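Boards > Workshop & Home > Tables and Worktops > Big beige table, seam question

Started by hhamel, September 24, 2020

hhamel
Okay, table people, I need opinions. I finally got a really big worktop, the kind I've wanted since May, and it's made of two panels. There's a large one on the near side and another one past it, with a thin line running all the way across where they meet. The line has a yellowish-brown tint and it's driving me nuts. The rest is this nice matte beige and I love it!

I've wiped it with dish soap twice, then with the Wollach cleaner (the one in the tall bottle). Zero change. Is it glue? Is it dirt? Do I fill it, tape it, or leave it alone?

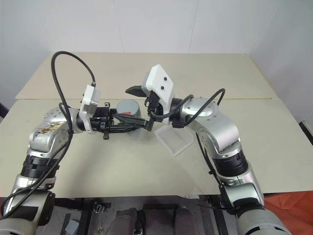
The table, with the gray-topped container in the middle. Seam is farther back.

I paid 2,115 for it with delivery, so please don't tell me to buy a new one, haha.

consol_e
Ooh, I like the color. Leave it alone! A thin line like that is going to bother you for a week and then you'll stop seeing it. Mine has one too and I roll dough right over it.

teo.v
Gonna disagree with Consolacion. Gaps fill up with crumbs and whatever else. Take a wooden toothpick, go along the whole thing, and see what comes out. If it's brown gunk, you've got dirt. If nothing comes out it's probably old adhesive, and then a filler over the top will only look worse.

hhamel
Toothpick, got it. Any filler you'd trust if I do go that way?

chyang
I used the Zorer one, in the small tube. Matched beige pretty well, but it dried a bit shiny, and on a matte top like yours that'll show. Try a dab at the far corner first.

teo.v
Shiny is exactly what I mean. You'd trade a brownish line for a glossy line.

consol_e
Which is why I said leave it :)

hoklam
Has anybody asked if the two panels sit level? Slide a ruler across. If one side is higher, I'd sort that out before messing with any filler (fifteen minutes with a wrench underneath, if yours has adjustable feet).

hhamel
Ruler catches a tiny bit on the left! Okay, feet first, then toothpick, then I'll come back and argue about the Zorer stuff.

Recent threads
Matte tops and fingerprints
Tsang folding bench, worth it?
How do you store jars with no labels
Leveling feet that keep creeping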